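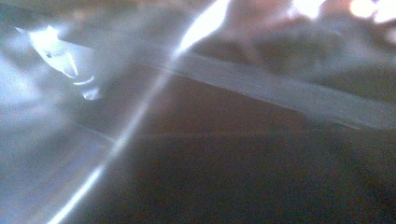

White streak crossing the grey edge, very close and out of focus.

March, Clisidham bench room, started 9.40

Table top, second go at the finish. Carrying on from the pages Sieglinde wrote up, so read those first for the sanding.

State of it this morning: finish dull all over, no tack under a fingertip. The grain has come up a bit along the near side. You can feel it with the flat of the hand if you go across the boards, much less if you go along them. Tarmo thinks it was wiped down with a cloth that was too damp. Possible. I would have said the last sanding stopped too early. Either way it wants cutting back before anything else goes on.

Room was at 13 degrees when I came in. Heater on until 11, then off while I was dusting. Did not write down the second temperature, should have.

Used the Rastden pads, the fine grey ones, by hand with the cork block. Light pressure, with the grain, left to right. The block wants to follow the wavy lines and you end up steering it without meaning to, so I went back over the middle with a pad folded in three and no block. Better. Six pads gone by the end, two of them hardly used but I had dropped them on the floor and didn't want grit on the top.

Vacuumed with the soft brush, then a dry cloth, then left it for half an hour and did the dry cloth again. There was still dust the second time. Worth keeping the gap.

Glare: Sieglinde complained about shine in her earlier note and wanted to know if it was the wood. I don't believe it is. Looked along the top from both ends at bench height with the lamp off and could not find a hard reflection anywhere. Daylight makes a brighter band over the middle and the near left corner stays greyer, but that is the window, it doesn't move when you rub the surface down. The shine I do get is off metal and off anything with a polished edge. So please don't take the sheen down any further on account of it. If we go much duller the amber streaks will go flat and those are the best thing about this top.

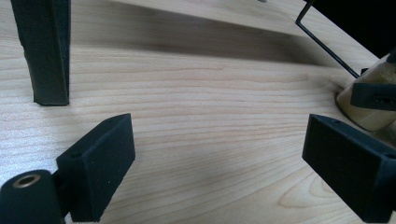 The little ovals in the figure towards the right-hand side are where I would check first for raised grain. They felt slightly rougher than the straight parts before I started and the same as everything else afterwards. I went over them four or five extra strokes each and stopped there, no point making a hollow.

Finish: Wekis matt oil, batch 2998. The tin is the small one, 255 ml, and was about a third down already from Tarmo's test strips. Stirred it properly this time, there was a good deal of sediment at the bottom and the first test strip probably had none of the matting agent in it. That could explain why strips A and B look different. Strip C is from the stirred tin and I've left it on the sill.

Have not oiled the top yet. Would like Tarmo to look at strip C first.

Rocha rang at 2.15 about the replacement board for the shelf. They can do the pale stuff in the same thickness but can't promise the figure will match. Told them fine, it is a shelf. Delivery to the side door - someone needs to be in.

To do:
- strip C, check in the morning by the window and again under the lamp
- more fine pads, we are nearly out
- lint-free cloths (the blue ones shed, bin them)
- thermometer back on its nail, it was in the drawer
- ask Sieglinde which side of the table she was standing on when she saw the shine

Please keep mugs off it until it has been oiled. Packed up 4.20, lamp off, window left on the latch.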